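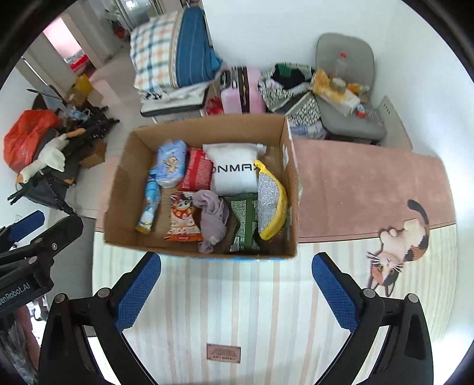 A cardboard box with small things for the household, on a striped rug.

About Mostivness

Mostivness is an archive of spoken memories. We record people who lived through a difficult public event, and we ask them to tell how the day was for them, from the morning on. We started with the flood of Wokis, and the flood is still the largest part of our collection.

The water came to Wokis in August, in the night. Newspapers wrote a lot about the damaged bridge and the closed factory, and later about the repair money. Our founder, Žydrūnas Jaunzems, was living in the town at that time and was teaching geography in the evening school. His students came back to class after the summer and they wanted to talk only about that night. He brought a recorder, with their permission, and the first 30 interviews of the archive were made in his classroom after the lessons.

Today we keep 863 interviews. The longest takes most of an afternoon, and the shortest is a man who says that he slept through everything and is ashamed of it. We are fond of this recording and we often play it to new interviewers.

How we record

An interview takes place where the speaker wishes. Many people choose their own kitchen. The interviewer brings the recorder and a paper with the rights of the speaker, and reads the paper aloud before anything is switched on. We do not prepare a list of questions, only a first one: "Where were you when you first heard of it?" After this we try to be silent. It is harder than it sounds, and in our training we spend a full morning on it.

Speakers receive a copy of the recording and may ask us to close a part of it, for some years or for always. We don't ask for the reason. We also record in the language the speaker prefers, and a translation is made later by a second person who was not in the room.
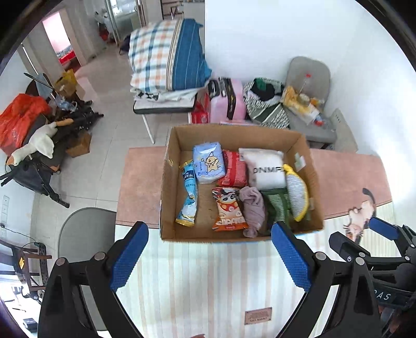

The question of leaving home comes up in nearly all the flood interviews. People had little time, and years after they can still say which things they took and which they left on the shelf. It is rarely the valuable things. A woman from Balogun Street remembers that she carried out a bag of cookies and a wet photo album, and forgot her passport. When we visit schools we speak with the children about this, and we ask them to think of one plain carton with tall walls, as in the picture, and how quickly the bottom of it is covered by a snack packet, a white pouch and something in shiny red wrapping. Then we ask what else they would want in it. Teachers tell us that the children continue to discuss it at lunch.

Who uses the archive

Students come to us for their theses, local journalists come before every anniversary, and families come to hear a voice of a relative who has died. For families we open the listening room also in the evening, if they write to us in advance. Last year the room received 1,698 visits, which was for us a surprise, as the room has only a few chairs.

The catalog is called Zomus. It was written for us by a former student of Žydrūnas, and it can be searched by street, by year of birth and by the words people use. If you search for "the smell," you will get a long list. Zomus is free of charge, and you don't need an account for reading summaries. Full recordings can be heard in the listening room only. We know that it is inconvenient for people who live far away, but this is what we promised to the speakers.

Other events

Since some years we record other days too. We have a collection about the long power failure, one about the train accident at the north station, and a small one about the evening when the radio announced by mistake that the dam was broken. The last collection is the one where speakers disagree the most. Two brothers, interviewed separately, each remember that the other one was crying. We keep both versions and make no correction, and there is a note in Zomus which connects them.

Money and staff

Mostivness is a registered nonprofit. We live from membership fees, from paid transcription work for other archives, and from small grants. Membership costs 60 a year and includes the printed yearbook. We publish our accounts in the yearbook, on the last pages.

If you would like to tell your own memory, please write or call the office. You don't have to be a resident of Wokis, and you don't have to think that your story is important. We return every message.

Page updated 15 April 2020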